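Thread: Stindilham runoff is set!!
Last updated: February 1, 2023

gravelroad_gal
It's official, we are getting a runoff for the open county seat! First one I can remember in all my years of voting here. The Stindilham side and the Floda side each put up a strong candidate and neither one got past half. I stayed up refreshing the county page like it was a ballgame. The gap between first and second is 24 votes. Twenty-four! I'm thrilled, and I don't even care that my pick came in second.

pleser_pete
Great night. I was at the school gym in Pleser until they locked the doors and the line was still going when I got there. Just over 3,000 ballots in the whole district, and for a special election in winter I think that's terrific.

tallyho88
I'll be the grump. 3,000 is not terrific. The library levy pulled more people than that and it was raining sideways. And now we pay for a second election over 24 votes. Should have been ranked choice, done in one night.

gravelroad_gal
But then we wouldn't get the debate! They both said they'd do one if it went to a runoff, and I want to hear them on the Grube bridge. All we got out of the mailers was "I support infrastructure." OK, which lane do you close first??

tallyho88
You're the only person alive who wants another debate

mossback
Make it two. I live on the Grube side and that bridge was the whole election for me. The Floda candidate came to our street and knocked on doors, stood in my driveway in the slush and talked culverts for ages. I loved it. Still don't know if the money is there, but they knew what a culvert was.

pleser_pete
Mine too, except the Stindilham one came to Pleser. Really good listener. I do think the paper got it wrong calling them "nearly identical." One wants to fix the bridge in place and the other wants a new one upstream. Those are very different bills.

mossback
The upstream plan puts 80 houses on a detour for two summers, and mine is one of them. So no, not identical.

tallyho88
Fair point on the detour. I take back half of my grumpiness. What about the absentee ballots, are those all in? I heard 400 still sitting in a tray somewhere.

gravelroad_gal
No, 400 was the number mailed out. The ones that came back on time were counted first. It's in the notes under the results, tiny print.

tallyho88
ok that's better. I'd still like a recount before anyone prints new yard signs

mossback
A recount can't change who's in the runoff though, third place was way back. Save your energy for the debate, you know you'll watch it.

gravelroad_gal
I typed up my own little report for the neighborhood newsletter, tell me if I got anything wrong!

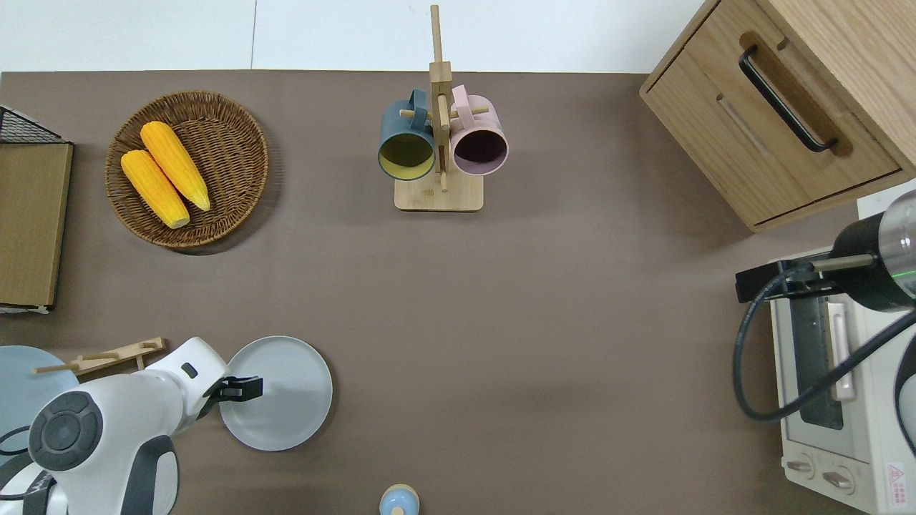 STINDILHAM, February — Voters in Stindilham, Floda, Grube and Pleser will go back to the polls to fill the open county seat, after no candidate won a majority in the special election. The top two finished 24 votes apart. Both have agreed to debate before the runoff, and the future of the Grube bridge is expected to be the main topic. The hall and the start time haven't been picked yet. Bring a neighbor, and bring your bridge questions!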